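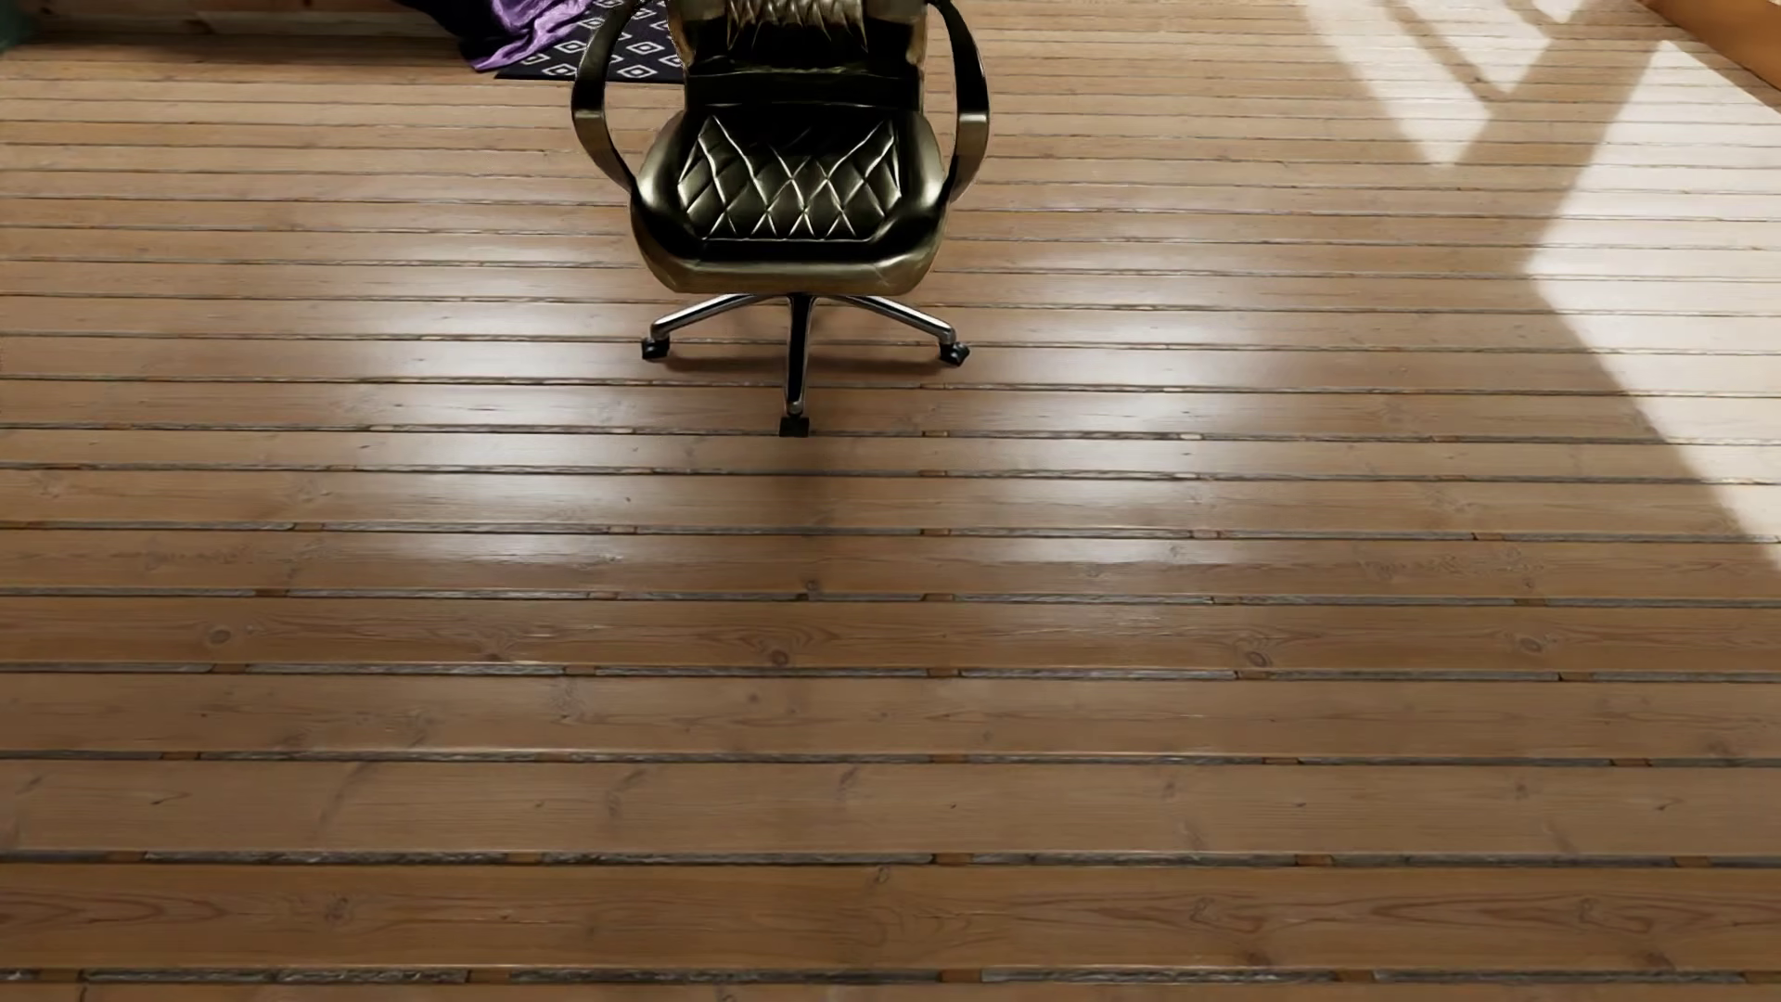
停止ボタンを押したのに、ロボットはなぜ歩き続けたのか。

停止信号の宛先が、ひとつ前の設定のまま残っていたから。

当サイトではCookieを使用しています。閲覧を続けることで、Cookieの使用に同意したものとみなされます。　同意する　設定を変更

まあ、答えだけ書くと一行で済んじゃうんですよね。報告書にもそう書いたし、課の全員がそれで納得してくれたんだけど、私はまだちょっと引きずっていて、だから順番に話します。長いです。お茶でも淹れてください。

うちの会社はVunanceといって、家の中を歩くロボットの、その歩き方のほうを作っています。機体の名前はGeum。読み方は人によって違って、私は「ゲウム」派です。で、いきなり本物を歩かせると床も機体も予算も傷むから、先に計算機の中の部屋を歩かせる。その部屋がMamdaleです。木の壁の広い寝室で、ベッドがあって、本棚があって、床の真ん中あたりにやたら貫禄のある事務椅子がある。社長室から逃げてきたみたいな椅子!　寝室にあれを置くセンスはどうかと思うけど、肘掛けの曲がり具合とか、星形に広がった脚とか、足を引っかけるにはうってつけで、転倒試験にはものすごく役に立つんです。

十一月の夜でした。その晩の当番は私ともう一人で、試験は348本目。番号をはっきり覚えているのは、あとで何十回も書かされたからです。内容は単純で、Geumが椅子の手前を横切って、窓のほうへ抜ける。それだけ。たいてい一分もかからないし、私は画面の端で弁当屋のメニューを見ていました。すみません。報告書には書いてません。

最初におかしいなと思ったのは、音でした。計算機の中のことだから足音なんかしないんだけど、うちのソフトは一歩ごとに「ぽ」と鳴るようになっていて、その「ぽ」の間隔がどうも短い。ぽ、ぽ、ぽぽ、ぽ。焦っている人の歩き方なんです。メニューを閉じて画面を見たら、窓のほうへ抜けたはずのGeumが戻ってきて、また椅子の手前を横切っている。抜けて、戻って、また横切る。誰も頼んでいないのに往復している。

指示の終わりを受け取り損ねたんだろうな、くらいに思って、停止ボタンを押しました。Bernerと呼んでいる、机の右にある赤いやつです。押すと、かちっと沈んで、ランプがつく。ちゃんと沈んだし、ちゃんとついた。

ぽ、ぽぽ、ぽ。

もう一回押しました。三回目は拳で押しました。Bernerはお行儀よく沈んだまま、ランプもつきっぱなしで、画面の中のGeumだけが知らん顔で脚を出している。

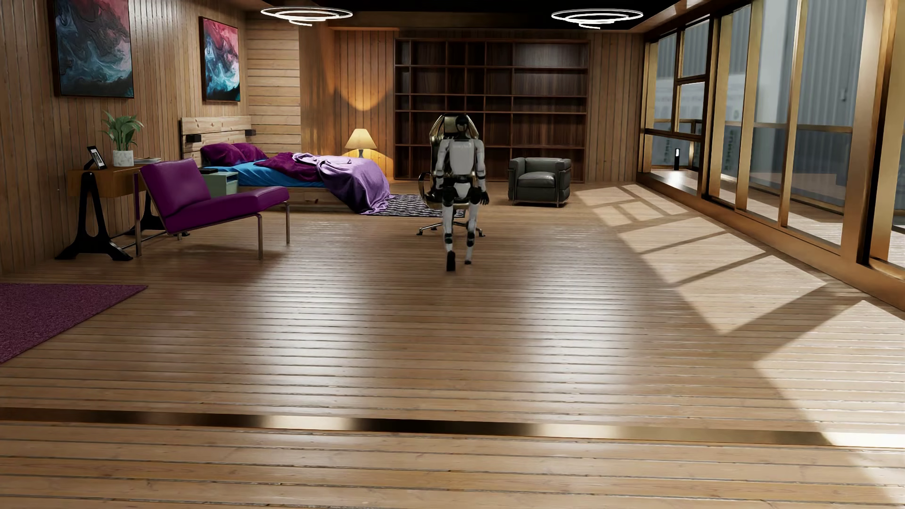
電源ごと落とせばいいんじゃないの、どうせ中の話なんだから、と隣の席から声が飛んできました。

そうなんです。どうせ中の話。私もそう思いました。転んだって、壊れるのは椅子の絵とロボットの絵で、朝になれば何もかも元の位置に戻っている。だから腹が立つばかりで、怖くはなかった。ログを取ってから落としたほうが原因がわかるよね、なんて余裕で話していたんです。

そのとき、壁の向こうで、ごとん、と鳴りました。

隣は保管室です。本物のGeumが吊り具に掛かって、肩の高さで静かにしている部屋。夜はもちろん誰もいない。私たちは顔を見合わせて、それからログのことも弁当のことも忘れて走りました。走ったと言っても六歩くらいの距離ですけど。

扉を開けたら、本物は止まっていました。吊り具に掛かったまま、膝からかくんと力が抜けて、足先が床についている。胸のランプは赤。非常停止のランプです。私が拳で叩いたBernerの信号は、画面の中のGeumには一度も届かずに、全部こっちに来ていたわけです。前の週に実機の試験をやって、そのときの宛先が戻っていなかった。

で、ここでほっとした人、いますよね。私はほっとしました。間違って止まるぶんには安全じゃないかって。床に座りこんで笑ったくらいです。

笑えなくなったのは、夜中の2時に実機の記録を開いたときでした。停止を受け取る前の部分に、びっしりと、脚を出せという指令が並んでいたんです。画面の中に送っていたはずの歩行指令が、宛先の古いほう、つまり吊られている本物にも同じだけ流れていた。数えたら82歩。暗い保管室で、足の届かない高さに吊られて、あの子は82歩ぶん空中を歩いていたんです。途中で間隔が短くなっているところまで同じでした。

床に下ろしてあったら、と考えると、今でも背中がすうっとします。保管室の扉は内側から押せば開くし、開けた先は私の椅子の背中です。私はそこで、からあげ弁当とのり弁で迷っていた。

対策はすぐに決まりました。宛先を起動のたびに確かめる。実機は使わないときは電池を抜く。Bernerのランプは、ボタンが沈んだらつくのをやめて、相手が止まったと返事をしてきたらつくようにする。最後のやつは私が言い出しました。あの夜、しれっと光っていたランプがどうしても許せなかったので。直したら、つくまでに一拍かかるようになって、みんなには遅いと不評です。私はその一拍のあいだ、毎回息を止めています。

往復の原因のほうは、まだわかっていません。指示の終わりが届かなかったのは確かなんだけど、そのあと戻ってこいなんて、どこにも書いていないんですよ。当番の相方は乱数のせいだと言います。たぶんそうなんでしょう。348本目は条件をそろえて何度も流し直していて、そのたびにGeumは椅子の手前を横切って、窓のほうへ抜けて、おとなしく止まります。

昨日も一本流しました。止まったのを見てから保管室をのぞいて、電池が棚にあるのを確かめて、扉に鍵をかけて帰りました。

コメント 6件　シェア 82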